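Oiling a kitchen table vs. hardwax vs. just giving up
Forum: Finishing and Refinishing
Page 1 of 1

botond_hegyi
29th December
I have a pine table, bought secondhand, that has been in our kitchen through 19 years of children. In October I sanded it to bare wood and felt very good about myself. Then I put on three coats of Drerar tung oil, following the can, and it was lovely until my brother-in-law put a cold beer on it at dinner. White ring. I re-oiled the ring. Now I have a dark ring with a white ring in it.

Before I sand the thing again I want opinions. More oil, hardwax, or poly? I don't want it to look like a bowling alley.

Csenge O.
How long did you wait between coats? The can says overnight, and the can was written by somebody with a heated warehouse. Tung oil in an unheated kitchen wants a week, maybe more. I'd bet your table is still soft a little way down and the beer never stood a chance.

botond_hegyi
Overnight. Then lunch.

Csenge O.
Well, there you go.

lajosb55
Poly. I know what you said. Water-based, satin, four thin coats, sand lightly between them. I did my mother's table that way when I was still employed and you could hose it down. Everyone who asks this question gets told to use oil by people who eat at a different table.

hidayah_chong
I eat at an oiled table, thank you. It has rings and a burn and a stretch of blue ink from a school project, and when I get sick of it I rub the top with a rag and more oil and go to bed. Try that with poly. When poly goes, it peels like a sunburn and you're stripping the whole top.

My vote is hardwax oil. I used Vörös, two coats, the second one very thin. People put it on like frosting and then come here to complain that it's sticky.
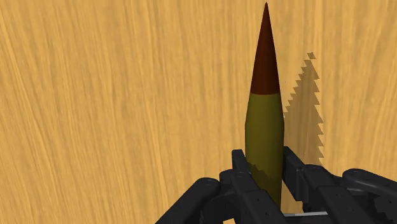

The other thing is the color. Pine goes orange under nearly everything, and tung oil will take it there faster than you'd like. If you mind that, get the version with a little white in it and test it on the underside. If you don't mind, carry on, and in a few years you'll have a table the shade of a good pancake.

lajosb55
"Rub with a rag and go to bed" is how houses burn down. Lay the rags out flat, outside, or put them in a metal can with water and a lid. I'm serious about this one even if I'm wrong about everything else.

hidayah_chong
Fair. The rag goes on the fence first. Then bed.

tibor_p
Nobody has asked what grit he stopped at.

botond_hegyi
I went to 320. I was having a nice time.

tibor_p
Too fine for hardwax on pine. You burnished it and the finish has nothing to hang on to. Stop at 120, or 150 if you must. It'll feel rough and you'll hate it, and then the first coat goes on and it's fine. Vacuum the grain well, too. I used Pristik tack cloths once and spent an evening picking little waxy bits out of a sideboard.

Csenge O.
I've had no trouble with Pristik, but I also don't lean on them like I'm scrubbing a pot.

tibor_p
I was leaning a bit.

lajosb55
Still poly.

botond_hegyi
OK, the plan as I understand it. Wait until the current oil is properly hard, sand back to 120, test Vörös on the underside, two coats, rags on the fence. Do I need to get every trace of the tung oil out first?

Csenge O.
No, as long as what's left in there has cured. Press a thumbnail into a spot where it won't show. If it dents more easily than the bare wood underneath, leave it alone. Keep the kitchen warm if you can stand the heating bill.

hidayah_chong
And buy coasters. I know that isn't a finishing answer. Kistix sells cork ones, a set of 8, and they're ugly enough that guests notice them and feel watched.

lajosb55
With poly you wouldn't need coasters.

botond_hegyi
Lajos, my wife has been reading over my shoulder and she's on your side. I'm testing both on the underside, oil on the left, poly on the right. I'll report back when the thumbnail says so.

tibor_p
Write on the wood which is which. In pencil. I have a cabinet door with six samples on it and no idea what any of them are.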